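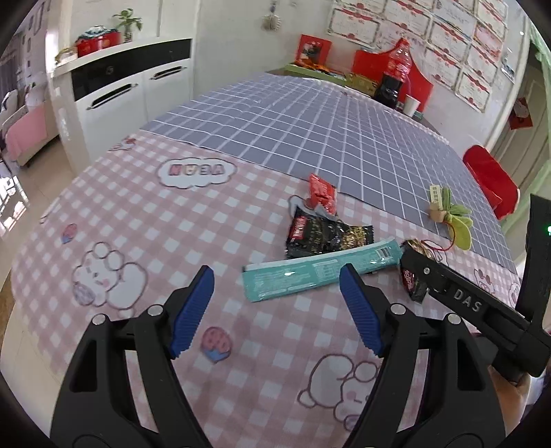 Erkinness Tenants Group, minutes 13/05/2020. Present: Shabani Kariuki (chair), Nathalie Hoekstra (notes), 3 others. January minutes OK'd, no changes. Laundry fund at $1640, Kirui quote for new dryers came in at $3784, too high. Shabani to ask for a lower one. Block supper: keep it simple, two cloths on the table, pink gingham and the gray-blue grid one, no need to buy more. Potluck sign up on the hall door.

Search minutes... Go

Bike room. Some 21 keys still out. Nathalie to email everyone agian. Old locks get cut after that.

Trash and recycling. Bottles keep going in with regular trash. New sign by the chute, Nathalie to print.
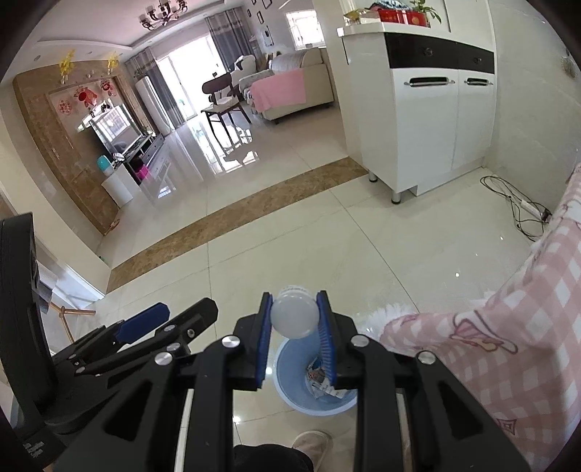 Bottle over the light blue bin.

Parking: put off, ran out of time. Next meeting same place, Shabani bringing teh dryer numbers.

2 comments Share 3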